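Ceiling light in the back room, Kirkton
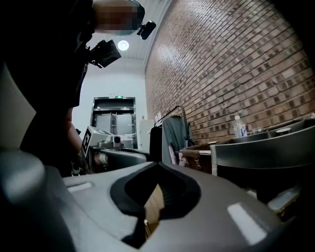 Devendra Shakya

The back room has a single ceiling fixture, round, on a pale ceiling, with white upper walls. I have been meaning to write up the light levels in there for a while, mostly for my own reference, as I will have to do the same exercise in the hallway at some point.

The old fitting was a Stöcker with a yellowed cover. At desk height I measured 140 lux directly below it and 60 lux in the corner by the door. The target was 300 lux over the working area, a common figure for reading and small handwork. The corner was never going to get there from one fixture, so I left it out of the requirement.

I looked at three options. A track with spots would have meant two new holes and a visible cable run. A pair of floor lamps takes up floor, and the floor is the scarce item in this room. A Treltier round LED unit fits the existing box and uses the existing two screws, so I bought that one. The bracket is slotted, and the slots were 4 mm short of the old hole spacing. Ten minutes with a round file.

Measured values after the change, shades down, meter flat on the desk:

Directly below: 390 lux
Desk, left end: 310 lux
Desk, right end: 325 lux
Corner by the door: 115 lux

White upper walls help more than I had allowed for. I ran the numbers beforehand with a reflectance of 0.5 and came out low at both ends of the desk. With 0.7 the result is close to the readings — I will use 0.7 for the hallway.

Two things are still open. The unit throws some glare on glossy surfaces below it, and you notice this when reading small print. Tilting the page is enough for me. Zuzanna Urbańczyk suggested a second diffuser film under the cover, but by my estimate that costs 15 percent of the output and puts the left end of the desk under target.

The other is the switch, which has a slight buzz when the light is off. I suspect the indicator lamp inside it. A plain switch from Hostdale is on order, and the hallway waits until that is in.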